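Speaker notes: "What the wrist sees: picking a viewpoint before picking a grasp"
Last updated: 18th August

Good afternoon, everybody, and thank you for staying through to the late session, I know the coffee is next door and I'll try to get you to it on time. I want to start with thanks to Ha-neul Ji and Waldemar Domański, who built most of the simulator side of Gollino, and to Vilgot Öberg, who kept asking me the same annoying question for a whole winter until I finally ran the experiment. (Pause here, Vilgot is usually in the second row.)

The question was this. When we train a grasping policy on a wrist camera, we tend to start every episode from a nice pose, with the arm parked over the table and the target already in view. Then we put the policy on a kitchen task, the arm comes in from some odd angle, and it sees a lot of wall and not much else. How much of our failure rate is bad grasping, and how much is just that the policy has never had to begin from a view like that?

So we made it begin from views like that. We took the kitchen scenes in Gollino and sampled start poses far more freely than we used to, including ones where the wrist is tipped well over and the horizon is nowhere near level. We kept the fingers open at the start. There were 4000 episodes in the training set, and we held back 11 kitchens that the policy never saw. The surface colors and textures get shuffled too, which is why some of these kitchens look as though they were decorated by somebody in a hurry.
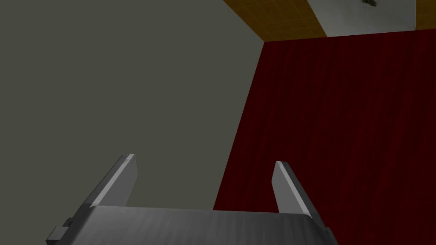 Demetrio Llorente

(Leave the slide up for a bit, let people find the fingers first.) I like using this one because it's a fair sample of what the policy has to work with. You've got the two fingers spread wide with nothing between them, a big flat stretch of grey-green, and that dark red surface running off to the right with nothing resting on the part we can see. The yellow tiled-looking bit is up in the corner. If you gave this to a person and said "go and pick up the mug," I think they'd very reasonably say "let me look around first," and that is more or less what we wanted to teach.

The method is simple, and I'd like to keep it sounding simple because it took us a long time to get it that way. There are 2 stages. In the first one, the policy is only allowed to move the wrist, and it gets rewarded when the target takes up a useful share of the view. In the second one the grasping policy takes over, and we don't touch it at all, it's the same network as in our March report. The switch between them is a small learned score that says, in effect, am I happy with what I'm looking at.

We tried 3 versions of that score. The first used the target mask alone, and it was too easily pleased, it would stop with the mug half hidden behind a finger. The second added depth, which helped. The third also looks at where the fingers fall against the target, and that's the one in the paper. (If short on time, skip straight to the third.)

On the held-back kitchens the third version beat the fixed start pose, and most of the gain came from episodes that began with no target in view. Where the target was already visible, the extra stage bought us very little, and now and then it cost us time. I'd sooner you heard that from me than found it in the appendix.

Please do ask me about real hardware. Everything I've shown today is simulated, and the transfer work with Planon has only just started, so my answer will be short, but I'd love to hear from anyone who has fought with wrist cameras on a real arm.

(Next slide is the table. Read the bottom row first, then take questions.)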